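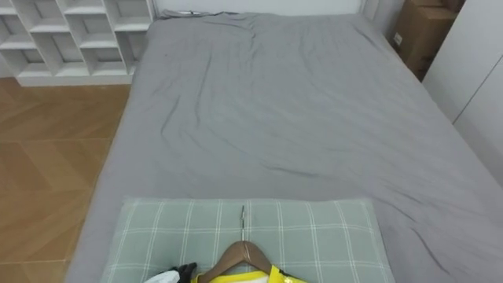

Hanger task, part 6: the step and the grip

The Jatar build has moved on to clothes. The humanoid has to take a garment off a hanger over the bed, which needs more forward reach than the shelf task did. Standing on the floor, the arm ran out of travel before the wrist was level. I built a two-tier step from pine planks and left it unfinished. Both feet now start higher, and the knees can stay slightly bent.

The hanger hook is the hard part. It is thin metal, lying flat on fabric, and the depth map loses it. I stopped looking for the hook and fit the wooden shoulders instead, then project the hook from the center. Refit time is 201 ms.

Grip changes in the Girkora branch:

Close on the collar trim first, then lift straight up.
Hold for 2 seconds before rotating the wrist.
Cap the torso lean while the arm is extended.

The log stands at 2,965 entries. Next job is cable routing behind the shoulder.
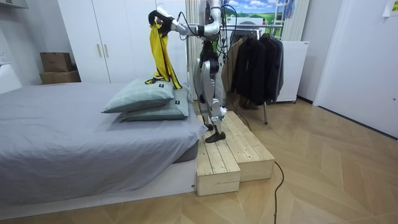
Yellow garment held over the pillows, robot on the pine step.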